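Gerkasora suspends handheld gripper sessions at Lurnau site after jaw fault

Sep 3, 2023 – Gerkasora has suspended one part of its manipulation programme at Lurnau following a fault in which a handheld gripper failed to open on command. The operator released the tool without assistance and was not hurt. A woven bowl held in the jaws at the time was damaged at the rim and has been withdrawn from use.

The suspension applies to two-handed work with soft and woven objects, in which an operator holds a gripper in each hand and lifts, turns and sets down household items at a table. Other work at Lurnau is continuing, including the sorting and stacking exercises, which use a different model of tool.

According to a preliminary report issued to project partners, the fault occurred towards the end of a morning session. The jaws closed on the bowl as intended but stayed closed when the operator let go of the trigger. The operator followed the written procedure, lowered the tool to the table and used the manual release, which worked at the second attempt. The session was then stopped and both grippers were taken out of service.

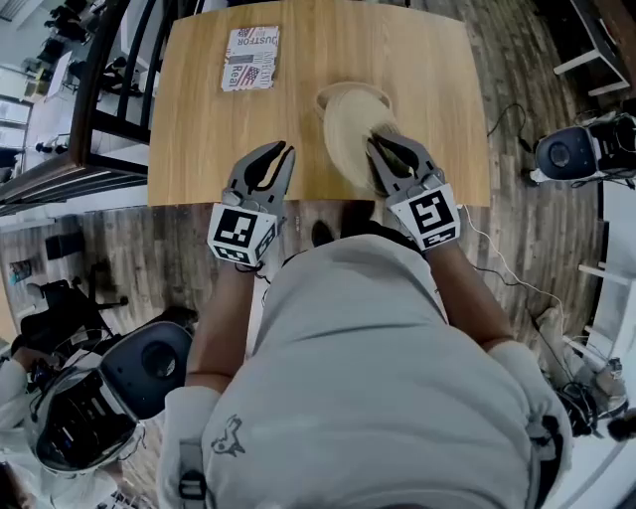
Berner, which supplies and maintains the grippers, examined the pair at its own workshop. Its engineers found plant fibre lodged in the linkage behind one of the jaw fingers. The fibre had built up over a number of sessions and had begun to bind the return spring. The same material was found in smaller amounts in the second tool, although that gripper had shown no sign of trouble.

Gerkasora has since reviewed its maintenance records for the Lurnau site. The tools are due to be opened and cleaned after every 300 grasps. The log shows that the pair in question had completed 754 grasps without being cleaned, and that a reminder in the scheduling software had been switched off during an update and not switched on again. The company has accepted that its own checks should have picked this up.

The position of an object during recording depends on the tracking of printed marker cubes fixed to each gripper. The preliminary report considered whether a tracking error could have played a part and found that it had not. Marker data for the session was complete up to the moment the operator stopped work.

A separate point in the report concerns the layout of the floor. Although cables had no bearing on the fault, the reviewers noted that leads ran across the boards near the table and that an operator stepping back in a hurry could catch a foot. Gerkasora has been asked to reroute or cover these before sessions start again. 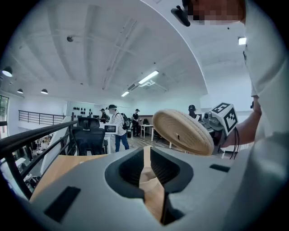

Two-handed work with a coiled, woven-looking item at the Lurnau site.

Montoya, the partner responsible for safety review on the programme, has classed the event as a minor incident. It has nevertheless asked for four changes. The cleaning interval for work with straw, rope and similar materials is to be shortened, and the reminder will be moved to a system that operators cannot turn off. A cover is to be fitted over the linkage of each gripper. The manual release will also be tested at the start of every session, with the result entered in the log.

Berner has confirmed that a prototype cover is ready and will be tried on two tools first. If it does not restrict the movement of the jaws, the remaining grippers will be fitted in batches. Each tool takes around 10 minutes to convert, and no change to the control software is required.

Recordings made before the fault are being checked for signs that the jaws were already slow to open. Where a delay is found, the recording will be marked and held back from release until Gerkasora and Montoya have agreed how it should be treated. Partners who have already received data from the affected pair will be contacted directly.

Operators at Lurnau have been offered a refresher briefing on the manual release – attendance is required for those returning to two-handed work. Sessions with rigid objects may resume as soon as the cable work has been signed off. Work with woven items will remain suspended until Montoya has received the results of the cover trial, expected in October.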